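Used electric microcar: pre-purchase inspection checklist with comments

Applies to two-seat and three-seat battery cars under 2,285 lb curb weight, including the Cuker and the Rotich. Work with the car parked on level ground, key off, for items 1 through 5. Record each item as pass, fail or recheck.

1. Service disconnect
Locate the disconnect and pull it before opening any cover. On the Cuker it is under the passenger seat. On the Rotich it is behind the rear trim panel, held by two clips.
Comment: a missing lock tab is a fail. Replacement tabs are sold by Griltport only as part of the full handle.

2. High-voltage cabling
Check orange conduit for abrasion at the floor pass-through and at the rear crossmember. Tug each clamp by hand.
Comment: surface dirt is a pass. Any exposed shield braid is a fail.

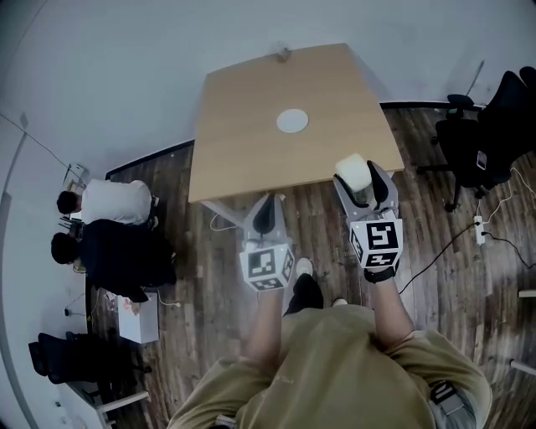

Battery tray bolts are the item most often skipped on private sales. Remove the skid plate, check all bolts for paint marks, and recheck torque on any bolt with a broken mark. Clothing matters at this step. Take off rings, watches and anything like the black wristband on the right wrist in the photo, and tuck in loose strap ends. Metal buckles worn at the hip can also scratch the sill when leaning in. Record as item 3.
Comment: a single loose bolt is a recheck. Two or more is a fail until the tray has been dropped and the threads inspected.

4. Charge port
Inspect pins for pitting and discoloration. The flap should close under its own spring.
Comment: the Rotich flap spring weakens with age. Note it, but do not fail the car on this alone.

5. 12-volt battery
Check date code, terminals and hold-down strap. Rest voltage below 12.2 is a recheck after charging.

6. Pack readout
Reconnect the disconnect and wait for the self-test to finish. Read the cell spread at rest, then again after a 30-minute charge. 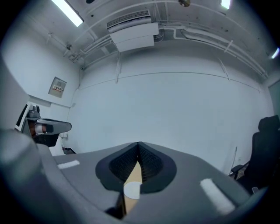
A spread over 135 mV at rest is a fail. A spread that widens during the charge is a recheck with the pack at a higher state of charge, and the seller should agree to leave the car plugged in overnight.
Comment: dashboard range is not a substitute for this reading. The Grurkerden adapter works on both cars with the later firmware.

7. Brakes and steering
Light cars with regenerative braking often have rusted rear drums. Make several firm stops with regen set to low. Check for pull and for free play at the wheel.
Comment: budget some $400 for rear drums and shoes on a neglected car.

8. Paperwork
Match the VIN on the dash, door jamb and pack label. A pack label that does not match needs an invoice.

Checklist maintained by Halima Shirima. Item 6 revised in November.

Comments (3)

Wycliffe Kimaro
Item 1, early Rotich cars have three clips on the rear panel. The third is under the carpet edge and it will snap if you pull from the top.

Eyerusalem Wako
Does the cell spread limit apply to the smaller pack too? Mine shows 90 at rest and goes down while charging.

Halima Shirima
Same limit for both packs. 90 and falling is a pass. Will add the third clip to item 1.

Contact the editor | Copyright, all rights reserved | Back to top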